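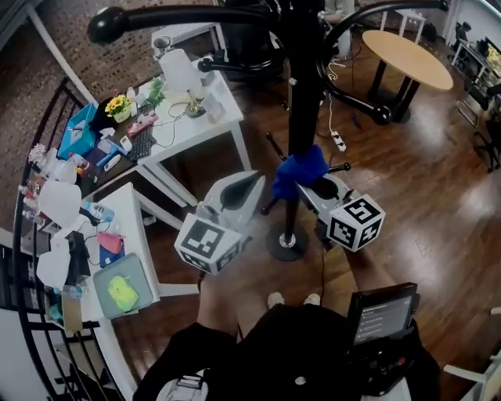
3.2 Freestanding racks

Figure 4. A freestanding coat rack with curved arms and a blue cloth on the pole, next to a desk workspace.

Wall hooks and closets were covered in the previous section. Freestanding racks behave differently in small homes, mainly because they can be put wherever there is a free patch of floor, and in our material that patch was often close to a desk. The rack in Figure 4 is of this type. It has a round black base, a single pole, long curved arms near the top and shorter hooks lower down. A white desk with a lamp, a keyboard and potted plants stands to the left.

We treated each rack as having three zones: the upper arms, the lower hooks and the pole itself. The upper arms are meant for coats and other long garments. The lower hooks tend to take bags, caps and scarves. The pole is not meant to hold anything, but cloth items do end up on it, either draped over a hook and pushed inward or wound around the upright. The blue cloth in Figure 4 was coded as "pole, bunched." It sits at the level of the lower hooks and forms a loose knot. An item hanging freely from one hook would have been coded as "hook, single point," even if it touched the pole.

The distinction matters for the tidying task. A garment on a single hook can be lifted off in one upward movement. A bunched cloth usually has to be opened first, and the person has to find an end to pull. Participants in the Rindley apartments often used both hands for this, one to steady the cloth and one to unwind it. Pulling sideways on a light rack moved the whole rack, and several participants placed a foot against the base after the first attempt. We recorded this as a separate action (brace) and did not count it as part of the removal.

Placement next to other furniture also had an effect. Where a curved arm ended close to a table or shelf, participants tended to leave that arm empty and load the opposite side. This made the rack lean slightly under heavy coats. In the Stornar apartments, which had wider hallways, the load was spread more evenly, and the arms nearest the door filled up first.

The full item log contains 1,435 entries, of which 800 concern hanging storage of any kind. The coding scheme follows the one proposed by Górecki for hallway furniture, with two changes. First, we added the pole as a location in its own right. Second, we dropped the category "temporary," which coders could not apply in a consistent way — a scarf left on a rack in August may have been there since winter or since breakfast, and the log gives no means of telling the two apart.

Items that had fallen to the floor near the base were logged under the floor category described in Section 3.4. Shoes beside a rack were treated the same way unless the rack had a built-in tray, as the Grullell models did. Shoes being worn were left out of the log, as was all other clothing on the body.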